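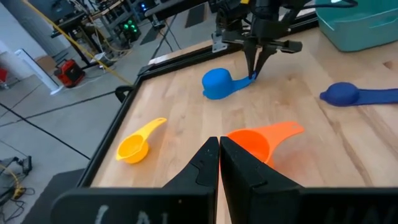
Four plastic measuring cups on a wooden tabletop.

The tyranny of the level teaspoon

214 shares | 17 comments

My grandmother measured flour with a teacup that had lost its handle in some earlier decade. When the cup finally broke, she made no cakes for a month and then made bad ones until she died. The recipe, as written in the back of her address book, began "3 of the cup". We have it still. It is no use to anyone.

I thought of her last December in the church hall at Clisgate, where Qistina Manurung teaches an evening class called Baking for the Unwilling. The class has a waiting list, the unwilling being a larger group than you'd think. Its first session involves no baking at all. Everyone is handed a bag of flour and told to measure out a cupful, and then the cupfuls are weighed in front of the whole room, like boxers.

Mine was the heaviest. I had packed it down with the back of a spoon, as one does with a suitcase.

"You've made a brick," said Manurung, kindly enough, and moved on to a retired surveyor who had sieved his and was being unbearable about it.

Her point is that flour squashes and scales don't care. She would like the cup retired from baking altogether and kept for rice, porridge oats and small children in the bath. She has held this view through 9 years of teaching and at least one engagement.

For the defence I went to Maletholm, where Mitiku Nigatu runs a small bakery with a blue door and a queue. Nigatu owns a perfectly good set of scales and uses it to hold the back door open. His buns are made by the scoop, his bread by the handful, and his salt by a sort of flick I was not able to copy.

"The flour is different every week," he told me. "Damp day, dry day. So I weigh it, fine, and then what? I still have to put my hand in."

I asked how a beginner was meant to know what the dough should feel like. He thought this over for some time and said, "Make it 1,012 times." I have no idea where he got the figure and he did not offer to explain it.

I went home and baked the same plain loaf by both methods. The weighed loaf was good. The guessed loaf was also good, though rather flat, and my family ate it first out of what I can only call pity. A second guessed loaf went to the birds, who left it.

So I have bought some scales. I keep them next to the flour, and on damp days I put my hand in too, frown, and add a bit more water. It makes no difference that I can detect, but I look marvellous doing it.

Contact us | Terms | Copyright Wudville Magazine | Back to top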